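Community Kitchen and Pantry News

Dry goods shelf: what changed over the winter

The Pridley pantry gave out 1,889 bags of dry goods in January, up from 1,392 the January before. Most of the increase was in beans, lentils and split peas. Rice held steady and pasta went down a little, mainly because our regular supplier was out of the short shapes for part of the month.

Split peas are now packed under the Pisum label in two-pound bags. They are the same green peas we had before, from the same mill. The old clear bags tended to split at the bottom seam, and the new ones are heavier. If you still have a clear bag at home, use it first and check it for holes.

Red lentils will stay on the bottom shelf to the left of the door. Chickpeas have moved to the shelf by the window, where the oatmeal used to be. Oatmeal is at the counter and you need to ask for it. The limit is 4 bags of dry goods per household per visit, in any mix. Households of six or more can take two extra. 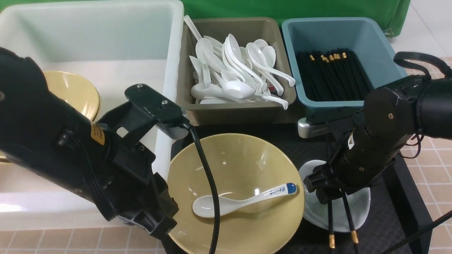 Soaking beans overnight is the question we get most at the counter. Large beans such as kidney, navy and pinto need eight hours or more in cold water. Lentils and split peas don't need soaking at all, only a rinse and a quick look for small stones. Use more water than you think, at least three cups for each cup of beans, and pick something wide and deep to hold it. A big bowl, deeper than the ones shown, will do well for a family batch, and so will a stockpot. Beans swell to more than twice their size, so leave plenty of space above the water line. In warm weather, put the whole thing in the refrigerator. Drain and rinse before cooking.

Kidney beans must be boiled hard for 10 minutes at the start, even if you plan to finish them in a slow cooker. A slow cooker alone doesn't get hot enough to make them safe. After the hard boil you can turn them down and cook until soft, usually an hour or a little more. Old beans take longer. Salt can go in at any point. Tomatoes, lemon juice and vinegar should wait until the beans are tender or they will stay firm.

Cooked beans keep four days in the refrigerator and several months in the freezer. Freeze them in flat bags with a little of the cooking water. A cup and a half of cooked beans takes the place of one standard can, drained.

The Kairys Street pickup point is open again in the late afternoon, from 4:00 to 6:30. It carries beans, rice, flour and canned vegetables but no fresh food. Use the side entrance. The front steps are still being repaired and the ramp is on the parking lot side.

Dollar Shelf items (spices, bouillon, yeast, baking powder) are sold at the main pantry only. Everything on it is one dollar, cash or card. Cumin and bay leaves ran out early in the month and more are on order. Please bring back clean glass jars with lids if you have them. We can't take plastic tubs or jars without lids.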